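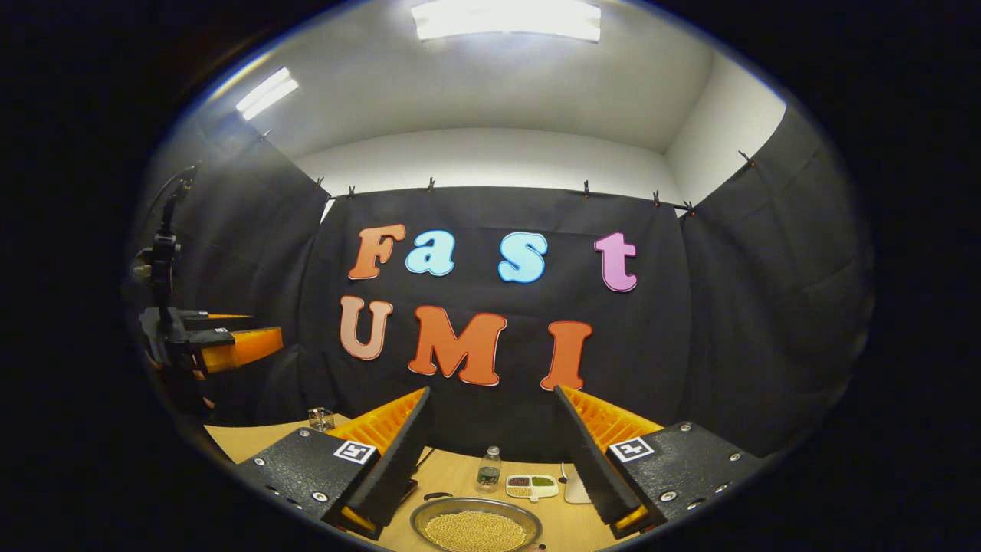 Makokha Household Terms

A word list of English names for objects found in kitchens, workrooms, and storage areas, with head nouns, modifiers, and regional variants marked. The list is meant for dictionary work, search indexing, and inventory software. It contains single words and short noun phrases. There are no full sentences and no audio.

Status

Current release: 2019-11-18. The list is maintained by Hamisi Lema and Birgit Nolte. Earlier files circulated under the name Cullus. Those files used a different column order and should not be mixed with this release.

Contents

The release contains 700 headwords, divided among 20 domains. Each domain is a separate text file in the terms folder. The file names match the domain codes listed in domains.txt.

terms/ — one file per domain
variants/ — regional and trade variants, keyed to headword ID
rules/ — the splitting and ordering rules, in plain text
tools/ — the checker and the export script
CHANGES — edits by release

File format

All files are UTF-8 with Unix line endings. Fields are separated by tabs. A row has seven fields, in this order:

id: a domain code and a serial number, joined by a hyphen
head: the head noun, singular, lower case
mods: modifiers in surface order, separated by semicolons
class: container, surface, covering, tool, fixture, furniture, or other
region: US, UK, EA, or blank
source: the initials of the annotator
note: free text, up to 32 characters

An empty field is left empty. Do not write "none" or "n/a"; the checker reads both as modifiers. The region code EA covers English as used in Kenya, Tanzania, and Uganda. A blank region means the annotators found no difference worth recording, which is weaker than a claim that the term is used everywhere.

Collection

Terms were elicited in writing. Annotators were given a domain and asked to list the names they would use when asking another person to fetch, move, or clean an item. Shop catalogs were excluded because their names tend to carry size and brand information that does not appear in everyday use. Obadia Obura and Mercy Barasa merged the lists and removed duplicates in October, before the regional pass.

Spelling was normalized to American forms in the head and mods fields. British spellings are kept in the variants folder. Plural-only nouns such as "tongs" and "scissors" are stored in the plural and have the note "pl only".

Modifier order

Modifiers are stored in the order a speaker would say them, outermost first. The order is usually size, shape, color, material, purpose. Purpose modifiers sit next to the head and are the hardest to separate from it, so the rules folder gives most of its space to them.
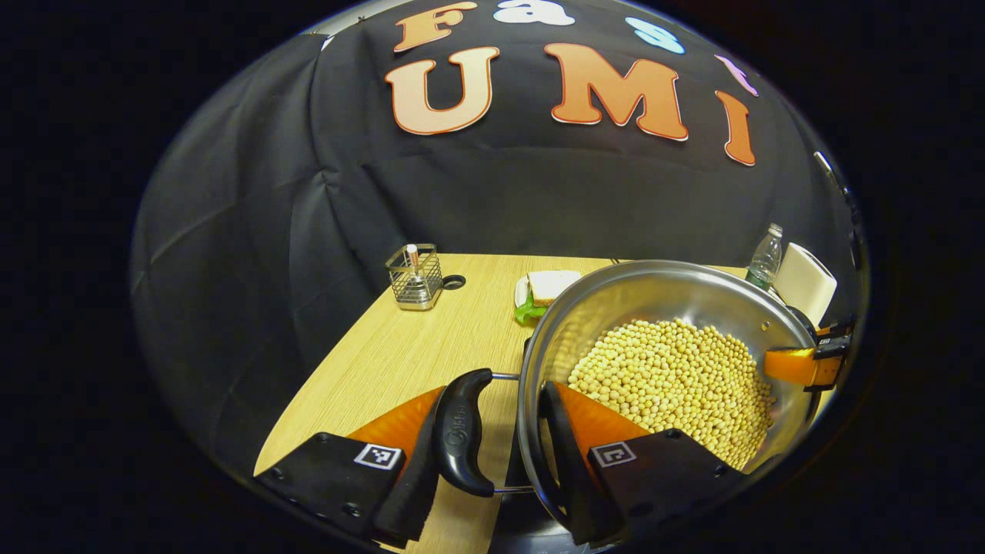

Compound heads are split when the last noun can stand alone as a name for the object. "Bread knife" is split into knife with the modifier bread, and "cutting board" into board with the modifier cutting. "Cupboard" is left whole. Under the same rule, the small square wire-mesh utensil holder toward the back left of the tabletop is entered as holder, with the modifiers small; square; wire-mesh; utensil, and its class is container. The hyphenated form counts as one modifier. Annotators who preferred "caddy" as the head recorded it as a variant of the same ID.

Material terms are taken from the surface the speaker names. A handle and a blade may differ, and in that case the material of the larger part is used. If the annotators disagreed, the mods field omits material and the note reads "mat disputed". These rows were kept so that users can decide for themselves.

Agreement and review

Each domain file was checked by a second annotator, who saw the head field and supplied the class without seeing the first answer. Disagreements were settled by discussion. The most frequent disagreement was between tool and container, for items such as colanders, funnels, and measuring cups. The rule now in force is that an item meant to hold its contents at rest is a container. Colanders and funnels are therefore tools, and measuring cups are containers.

The class covering caused a smaller problem. Lids, cloths, and curtains all fall under it, though users of inventory software often expect lids to be listed with the vessel. The export script has a switch, --lids-with-base, that moves them.

Checking a local copy

Run tools/check from the top folder. The checker reports rows with a wrong field count, unknown class or region codes, repeated IDs, and notes over the length limit. It does not test modifier order. A clean run prints a single line and returns zero.

To export to the Virnunix index format, run tools/export with the target folder as its only argument. The target folder must exist. Existing files in it are overwritten without a prompt.

Known problems

The laundry and bathroom domains overlap. "Hamper" appears in both under separate IDs.

Coverage of electrical items is thin. Names for adapters and power strips vary more than the region codes can express, and the variants files record only the most common forms.

The EA region code is too broad. Kimutai Kariuki has proposed splitting it by country. The split would change the region field in a large share of rows and is held for the next release.

Some notes were shortened to fit the limit and lost their meaning. Send corrections with the row ID and a replacement text.

Intended use

The list is suited to synonym expansion in search, to label sets for household inventories, and to teaching materials on noun compounds. It should not be used to estimate word frequency. The number of rows in a domain reflects how long annotators spent on it, and it says nothing about how often the words occur in speech or print.

License and citation

The list may be copied, changed, and redistributed, provided that the list name and release are stated. Modified versions must carry a different name. Cite as: Lema, H. and Nolte, B., Makokha Household Terms, Femwood Language Files.

Corrections are accepted as tab-separated rows in the same format as the terms files. Put new headwords in a separate file and leave the serial number blank; it is assigned at merge.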